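# Arm + gripper budget for a kitchen task cell: buy now or stay in sim another quarter?

**skellwood_refilwe** (original poster)

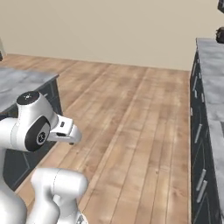
*Sim kitchen, arm between the island and the long counter.*

Looking for a sanity check on an equipment request before it goes to purchasing. We are four people at Skellwood working on drawer and cabinet tasks in home kitchens. All work so far has been in simulation. I have budget for one physical cell this fiscal year and the request has to be in by the end of April.

Current line items, in thousands of dollars:

| Item | Cost (k$) |
|---|---|
| Arm, 7-axis, with controller | 37 |
| Parallel gripper plus spare fingers | 5 |
| Mobile base or fixed pedestal | TBD |
| Cabinets, countertop, bar handles | 6 |
| Cameras, mounts, compute | 10 |
| Safety scanner and e-stop wiring | 4 |
| Contingency | 8 |

Without the base that totals 70, which is also my ceiling for a single request. Anything over that goes to a second level of approval and slips to the fall.

Questions:

1. Pedestal or mobile base for the first cell?
2. Is 6 realistic for the mock kitchen?
3. Is 8 enough contingency?

---

**e_ndungu**

Pedestal. A mobile base that carries a 7-axis arm and its controller will blow through your ceiling before you add batteries. You also inherit localization error on top of grasp error, and you will spend the first two months working out which one you are looking at.

On item 2: what counter material are you pricing? The render shows gray marble-look tops on both sides. If someone in your group takes that literally, 6 is gone on stone alone. Laminate with a similar print is fine for everything except contact friction on the top surface, and your tasks are on the fronts.

---

**skellwood_refilwe**

Laminate, yes. Fronts are stock flat panels in a dark finish. The handles matter more to us than the tops. We want slim bars like the silver ones in the model, same diameter and same standoff if we can find them.

---

**iida.l**

Disagree with e_ndungu on the pedestal. Look at the length of the counter on the right. The handles run well back toward the far wall, and a fixed arm is going to reach the near ones and nothing else. If the policy was trained over that whole run, a pedestal cell tests a small part of it. You would be buying hardware that can't answer your own question.

We did this at Vandero. Fixed mount, 1.2 m of cabinet, and the results said nothing about the rest of the task distribution. We replaced it within a year and paid for integration twice.

---

**e_ndungu**

You can move the cabinets. Put the cabinet section on a rail or lockable casters and shift it relative to the arm. Costs a few hundred dollars and a tape measure. Same relative poses, no base.

---

**iida.l**

Same relative poses at the end effector. You lose the approach. On a real floor the base stops a few centimeters off and a degree or two rotated, and the arm has to absorb it. Casters give you whatever offsets you remembered to set.

Middle option: a linear track under the arm. One axis, repeatable, no batteries. We were quoted 11 for two meters of travel, installed.

---

**skellwood_refilwe**

A track at 11 puts me at 81. Over the ceiling. I could cut compute by using machines we already own, but that only recovers 3 or 4.

---

**nkuna_d**

Purchasing side here, not engineering. Some notes on the table:

- Split the request. Arm, gripper and safety in one, fixtures and cameras in another. Check your policy first, as some places treat that as structuring and will reject both.
- Ask for the track as a quoted option on the arm order with the price held for six months. Integrators will usually agree to this in writing.
- Your table has no freight, no install labor and no annual support. Support on an arm of that class was 8 percent of list on our last contract.
- Contingency of 8 on 62 of hardware is 13 percent. I would not sign below 15 on a first cell.

---

**skellwood_refilwe**

Freight and install are supposed to be inside the 37. I will confirm. Support is not in there at all. Thanks.

---

**mtshali_l**

Has anyone asked whether the real cell is needed this year? We stayed in sim for an extra two quarters and spent the money on asset variation: 252 kitchen layouts, handle geometry randomized, joint friction on the drawers randomized. When we finally bought an arm we knew which gripper to order. The one we would have bought at the start had too little stroke for the thicker handles.

One layout with one handle style is thin evidence for a hardware spec.

---

**e_ndungu**

Agree on gripper stroke. Disagree on waiting. Simulated drawer slides are too clean. None of our sim runs predicted the stick at the first few millimeters of travel, and it accounted for most of our failed pulls on hardware.

---

**mtshali_l**

That can be measured with a force gauge and a cabinet from a home store. You don't need an arm for it.

---

**iida.l**

Fair, and do that regardless. Buy the cabinet section now out of the operating budget, log pull force against displacement on every drawer, and put the curves into the sim. It's a week of work for one person.

Also check island clearance. The arm has counters on both sides of it in your layout. In ours the elbow fouled the cabinet behind it well before the wrist reached a limit. Run the reach study with the pedestal height you intend to buy, with collision on for the island as well.

---

**skellwood_refilwe**

Revised plan after talking to my lead this morning:

- Cabinet section and force gauge bought now, outside the capital request.
- Capital request for arm, gripper, pedestal, cameras and safety, with support added and contingency raised to 15 percent.
- Two-meter track as a held option, six months.
- Gripper model left open on the order until we have run at least three handle diameters in sim. Cele and Senari have both said they will take the order on those terms, with a restocking fee if we change after shipment.

The pedestal price is the open item. The two quotes so far are 2.1 and 4.6, and the cheaper one does not include floor anchors.

---

**e_ndungu**

Take the 4.6 if it includes anchors and the leveling plate. Check that its bolt pattern matches the track carriage, or you will be buying an adapter later.

---

**iida.l**

I still think you order the track by fall. Post the reach study when you have it.

---

**nkuna_d**

Get the restocking fee as a percentage in writing before the order goes out. Ours came back at 20.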